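Bon, je reviens de la journée portes ouvertes chez Kovon et j'ai trop de choses à raconter pour un seul post, donc fil ! (long, désolée d'avance pour celles et ceux qui me suivent pour les recettes)

Pour situer : Kovon, c'est la boîte qui fait apprendre des gestes de maison à des robots. Ranger, plier, empiler, remettre dans la boîte. J'étais inscrite depuis avril sur la liste d'attente et j'ai eu une place la veille au soir, à 19 h, par un mail de trois lignes. J'ai posé ma journée dans la foulée.

Accueil à 9 h, café tiède, badges écrits à la main. On était 40 en tout, découpés en petits groupes. Le mien était mené par Maeve Conneely, qui parle très vite et marche encore plus vite. J'ai passé la matinée à trottiner derrière elle avec mon carnet.

Dans le groupe il y avait aussi Custódio Seixas, que certains ici connaissent (le fil sur les pinces souples, c'était lui). On ne s'était jamais croisés en vrai ! Il est exactement comme dans ses posts, il démonte tout avec les yeux.

Première salle : le bras Porska. Deux doigts, une base à roulettes, un bruit de machine à coudre. Eoin Moriarty l'a lancé sur un exercice de base, attraper un objet mou et le poser debout. Premier essai, raté, l'objet se couche. Deuxième essai, pareil. Au troisième ça tient, et tout le monde a applaudi comme à un spectacle d'école.

J'ai bien aimé qu'Eoin ne coupe rien. Il aurait pu nous passer une vidéo bien propre, on a tous déjà vu ça en salon. Là on voyait la pince hésiter, repartir en arrière, revenir de travers. J'ai appris plus en deux ratés qu'en une heure de conférence.

Quelqu'un a demandé pourquoi c'est si dur, un objet mou. Réponse d'Eoin : si on serre trop, la forme change, et l'orientation calculée juste avant ne vaut plus rien. Si on ne serre pas assez, ça glisse. Et la bonne valeur n'est pas la même d'un paquet à l'autre. (Custódio hochait la tête tellement fort que j'ai eu peur pour ses cervicales)

Ensuite, la partie que j'attendais : les gestes humains. Une grosse part de ce que les robots apprennent chez eux vient de personnes qui font la tâche à la main, dans des pièces à vivre normales, filmées depuis la hauteur des yeux. Rideaux, télé, plante verte, bibelots, tout le décor d'un salon où on habite.

La tâche du jour : un tas de paquets de mouchoirs de poche en vrac sur une table ronde en verre, et une petite étagère rose à deux niveaux à remplir. Dit comme ça, ma nièce de six ans le fait. Oui mais voilà, il faut les mettre debout, serrés, tous dans le même sens.

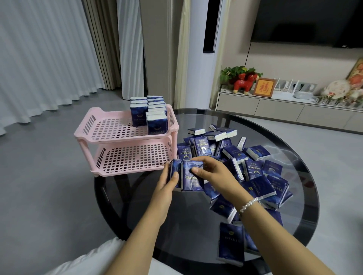
Ce qui m'a frappée, c'est le nombre de petites décisions qu'on prend sans les voir. Est-ce que j'en prends un ou deux ? Je les aligne avant de les poser ou une fois qu'ils sont dans le rang ? Quelle main tient, quelle main pousse ? Naheed Jadoon, qui s'occupe du protocole, nous a dit qu'elle ne donne presque aucune consigne là-dessus. Elle veut les habitudes des gens, toutes les habitudes.

Elle nous a raconté qu'au début ils imposaient une méthode, un paquet à la fois, main droite uniquement. Résultat : des heures de données très régulières et un robot perdu dès que le tas était un peu différent. Depuis ils laissent faire, et chacun range à sa façon.

Autre détail que j'ai noté trois fois dans mon carnet parce que je l'ai trouvé génial : les reflets. Une table en verre sombre, pour une caméra, c'est une vacherie. On voit un peu à travers, la lumière de la pièce se balade dessus. J'ai demandé pourquoi ne pas mettre une nappe. Naheed m'a regardée gentiment et m'a dit : « Et chez vous, il y a une nappe ? » Non. Touchée.

On a eu le droit d'essayer !! Avec d'autres paquets, sur un autre plan de travail, chrono affiché au mur. J'étais persuadée d'être rapide. J'ai fait tomber une rangée entière au sixième paquet. Custódio a été lent, méthodique, insupportable, et il a fini avant moi.

Mon conseil si vous y allez : calez le premier contre le fond et gardez une main dessus. J'ai compris ça au deuxième tour, trop tard pour ma fierté.

Pause déjeuner, sandwichs corrects, gâteau à l'orange très au-dessus. J'ai discuté avec Nadiia Horobets, qui était venue avec l'équipe de Jallow. Eux font du logiciel d'annotation : découper chaque vidéo en étapes, « saisit », « aligne », « pose ». Elle dit que la vraie bagarre entre annotateurs, c'est de savoir quand commence « aligne ». Ils ont eu 6 versions du guide pour ce seul mot.

L'après-midi, démo Geraghty, donc la partie planification. Je vais être franche, j'ai décroché au bout de dix minutes, trop de schémas et une salle surchauffée. Si quelqu'un du groupe de Custódio (on a été séparés après manger) a pris des notes propres, je suis preneuse.

J'ai quand même retenu un truc : leur système regarde d'abord la place qui reste avant de choisir quoi attraper. Moi je fais l'inverse, je prends ce qui me tombe sous la main et je réfléchis après. Ça explique l'état de mes placards.

Dernière séance, questions-réponses. Beaucoup de « c'est pour quand ? ». Maeve n'a donné aucune date, même quand un monsieur a insisté lourdement. Elle a juste dit que ranger un tas connu dans un endroit connu, ils s'en approchent, et que pour le reste il fallait arrêter de lui demander.

Question sur l'emploi aussi, évidemment. J'ai trouvé la réponse un peu courte, il y avait matière à en parler vingt minutes et on en a eu deux. Je leur ai écrit ce soir pour le dire, on verra s'ils répondent.

Pour celles et ceux qui me demandent en MP : c'est gratuit, l'inscription se fait par mail, prenez des chaussures confortables et mangez le gâteau en premier. Pas de photos dans la salle du Porska, par contre ils sont cool sur les questions.

Ah et j'ai oublié mon écharpe là-bas, une verte, si quelqu'un de Kovon lit ce fil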